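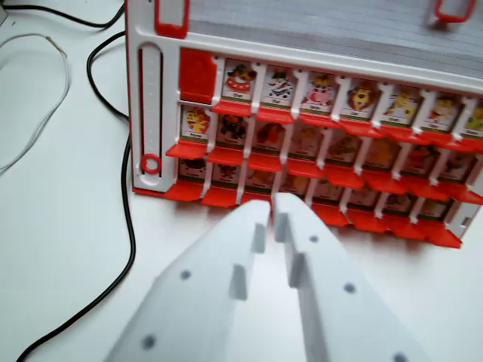 Last edited 4:12 pm

Jyoti Nishad
So the casting for Flodstead is out and I've had to put the kettle on. Xolani Le Roux is coming back as the lighthouse inspector!! I'd made my peace with him leaving after the ferry episode (I hadn't, ask my sister).

Jyoti Nishad
For anyone new, it's the slow one set in 1937, where everybody owes money to the harbour office and it takes them four episodes to say so. My favourite show of the last few years, and I've sat through a lot of telly.

Jyoti Nishad
Begoñe Valcárcel is joining as the new schoolteacher. I saw her on stage in Cantero back in January and she had the whole theatre holding its breath over a letter she never even opened, so I've got high hopes.

Jyoti Nishad
Bit sad there's no word on Lieven Nijs. His scenes with the old neighbour were the heart of series 2 for me, and I'd happily watch the pair of them mend nets for an hour.

Jyoti Nishad
Filming starts once the weather settles, apparently. I'm rewatching from the beginning tonight if anybody wants to join in, we'll start after dinner and I'll be posting far too much, sorry in advance x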